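Mostness is a small lab supply and refurbishing shop in Prerville. We buy racks, stands, trays and other benchtop plastic from labs that are closing or moving, check each piece, clean it, and sell it on to schools and small labs at a price they can manage. We also sell new stock from two makers, Kirkholm and Charvát.

## What we do

Most of our work is tube racks. A school that sets up a science room usually spends its money on the large equipment first and then finds it has nothing to stand the tubes in. We keep 147 kinds of rack on the shelf, in acrylic, wire and molded plastic, and we can get others in a week or so.

Used racks come in by the carton. Each one is emptied, washed in mild detergent, rinsed and left to dry on its side. We don't use alcohol on acrylic - it can cause fine cracks around the holes, and they get worse with time. After that the rack goes onto a white table for checking. We look at the corners, the glued joints and the edges of the holes, and we set it down flat to find out if it rocks. A rack that rocks is sold as a second or goes for parts.

Clear acrylic is what we recommend for classrooms. Students can see the level in every tube without lifting it out, and a teacher can see it from across the bench. It scratches more easily than molded plastic, so we don't suggest it for rooms where racks are stacked in a drawer.

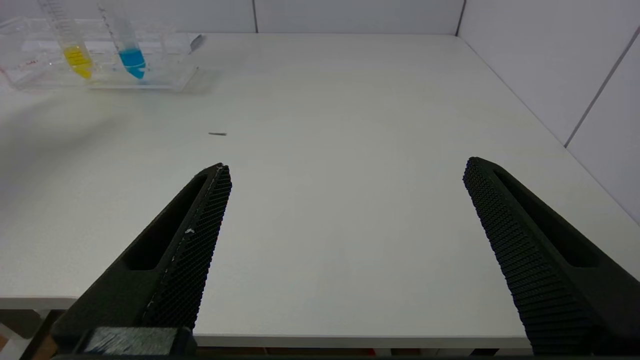
Nahuel Zúñiga wrote to us that the clear racks were fine but the hole size on our order form had confused him, and that he had ended up with holes too wide for his tubes. He asked us to list the tube diameter each rack takes next to the diameter of the hole. We changed the form in July, and both numbers are now on it. He exchanged his racks and has ordered twice more.

## Where we are

We have 700 square feet on the ground floor of the old seed store in Prerville, with the washing room at the back and the shelves in front. Walk-in customers are welcome on Thursday from noon until five. Please bring one of your tubes if you aren't sure of the size.

Parking is on the side street. The front door sticks, so push hard.

## Orders and returns

We supply 124 schools and labs, most of them by mail. Racks are packed upright in paper. If one arrives cracked, send us a note with your order number and we'll mail another; you don't need to return the broken one.

Refurbished racks can be returned for 2 months, washed and with nothing left in the holes. New Kirkholm and Charvát stock can be returned in its original wrapping only.

If you have racks to sell, tell us the material, the hole size and how many you have. We don't take racks that have held radioactive or infectious material, cleaned or not.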